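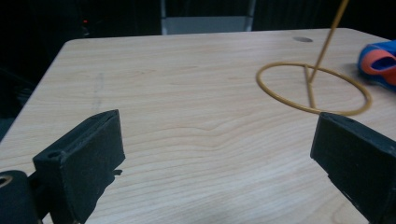

Last modified: January, 2 replies

Hand-held gripper: pads shedding and jaws not closing square

posted by benchleft

I look after one hand-held gripper from Dravarero with a camera on it. It has two padded fingers, black linkage bars, and brass grommets at the pivots. We use it to record picking up a cap and moving a gold wire stand on a wood tabletop. The recordings go to the people who train the arm in our Plirkow cell.

The padding is getting crumbly along the lower part of the right finger, and there is a jagged bit sticking out at the bottom of the left one. The caps still get picked up fine. The wire stand is the problem. It turns in the grip when I lift it by the center rod, and I think the jaws meet at the front edge before they meet at the back.

Do I replace the pads first or go after the linkage? Also, is there a spacing I should be using for the stand? I have been opening the fingers all the way every time.

posted by Posard_tech

Pads first. You can't judge the linkage with worn pads on it, because a high spot in the old foam looks just like a bent finger.
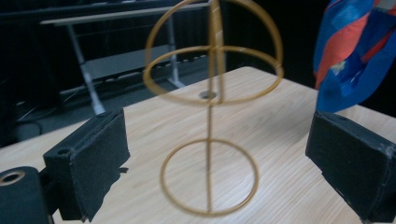
Opening all the way is fine for the approach. Go in level, with the rod midway between the fingers, and close slowly. If one pad touches well before the other, the stand gets pushed sideways and starts to turn before you have a grip on it.

To change the pads, take the blocks off at the screws and peel the old padding. Get all of the glue off. I use a plastic scraper and then alcohol, and let it dry for 15 minutes. Cut both new pads from the same sheet - mixing an old one and a new one will put you right back where you are. Press them on, close the jaws on a scrap of cloth, and leave it overnight.

Then close the jaws on a strip of paper at the front and pull. Do the same at the back. It should drag the same in both places. If it doesn't, look at the pivots. 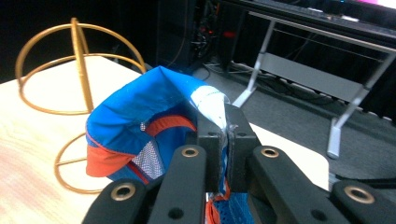 Soft things won't show you the fault. Fabric folds up and fills whatever gap there is, so a cap will hold even with the jaws a little out of line. Test with something thin and hard.

We write down the number of closes between pad changes. Our last set went 297 before the stand started slipping, but we use a cheap foam.

posted by saracuser

had the same thing on a Saraç one, it was a loose pivot. hold one finger still and wiggle the other, if it clicks thats your problem. don't overtighten it or it won't open evenly

posted by benchleft

Thanks. I'm ordering a sheet of foam and will do both sides together. I tried the wiggle test and there is some play on the right, no click. I'll run the paper strip once the new pads are on.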